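Open Days Should Show More of the Dull Parts

By Fadi Atallah

I went to the open day at the Drernutus lab in September because my sister-in-law had a spare pass and I had the afternoon free. I repair kitchen equipment for a living, mostly ovens and dishwashers, and I have no stake in robots one way or the other. I came away with an opinion about how they are shown to the public.

The front hall had what you would expect. There was a big screen with music and a film about the future of the home. In the film, a machine set a table for a family and nothing fell. The crowd liked it. I watched it twice while I waited for my group to be called, and I learned nothing from it that I could repeat to you now.

The back room was different. They took us in 12 at a time, and Endang Liem, who runs the tests there, gave a talk that had no music in it. Her project is called Lidis. She said the job that week was drawers. The arm has to find a drawer, open it, put something in or take something out, and close it again. She said they had logged 2,200 tries so far and that 1,522 of them had gone the way they should.

A man next to me did the math on his phone and said that was not even seventy percent. He sounded let down. I thought it was the most useful thing anyone said all day. The film in the front hall did not have a number in it.
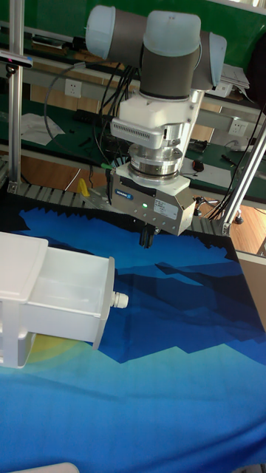
I asked Liem what goes wrong in the other tries. She had a list. Sometimes the arm pulls at a slight angle and the drawer binds on its runners. Sometimes it misses the knob by a little and closes on air. Sometimes it does everything right and then bumps the drawer on the way out, which they count as a failure, and I think they should. I have worked on enough warming drawers to know that a bad pull wears out the slide long before the box gives any trouble. A person feels the drag and shifts their hand without thinking about it. She said that was the part they were working on.

My argument is a simple one. The people who put on these days believe the public wants the film. They put the test room at the end of the tour, give it fifteen minutes, and hope we don't ask about the failures. I think they have it backward. Most adults have been sold something that did not work as shown. When a person with a clipboard tells you how often the thing fails and why, you start to trust her, and you also get a fair idea of how far off it is from your own house.

There is a case on the other side. Money comes from somewhere, and people who give money like a good film. One of the staff told me the front hall display was paid for by Shenoy, a sponsor, and that without it there would be no open day at all. I accept that. A slow drawer test is also hard to watch for long. Two teenagers in our group were on their phones before the second try -- I can't blame them much.

Still, the film and the test could be put in the same room. Put the count on the wall and let it change as people watch. Darkard, the tool maker across town, does this on its plant tour with rejected parts, and that tour is booked up every time I have tried to get on it.

Liem told us she would like to see 2,000 good tries before they move on to cabinets with doors. I would go back to hear how that went. I would skip the front hall.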